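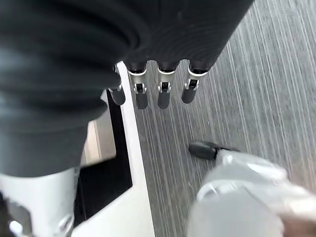
# Carpet cleaning: questions we get asked

Abena Asante answers these for Cilletti, and she has been talked out of most of what she once believed about carpet.

**Do I need a deep clean every year?**

Probably not. The yearly rule gets repeated mostly by people who sell deep cleans, us included. A spare bedroom can go much longer. A hallway with a dog in it can't.

**Is carpet powder any good?**

I doubt it. It smells nice for a day, then a fair bit of it stays in the pile and clogs your vacuum filter. If you like the smell, open a window and buy a candle.

**The Drodemville store told me a protective spray makes carpet stain-proof. Does it?**

No. At best it buys you a little time to grab a towel. Ask what the warranty leaves out before you pay – coffee and pet stains are usually the first things on that list.

**How do I get red wine out?**

Blot, cold water, blot again. Keep going longer than you want to. I've seen the salt trick, the soda trick and the white wine trick, and I'm not convinced any of them beats a clean towel.

**What do you charge?**

$46 a room, with a minimum of 3 rooms. Stairs are priced separately. We don't quote "from" prices.

**How long before I can walk on it?**

Anyone who promises 20 minutes is selling something. Leave it overnight if you can, and keep furniture off until the backing is dry too.

**Can you fix a worn patch?**

Cleaning won't bring back fiber that's gone. Yaw Alhassan does our patching and will tell you if it isn't worth the money. He's in on Tuesday mornings.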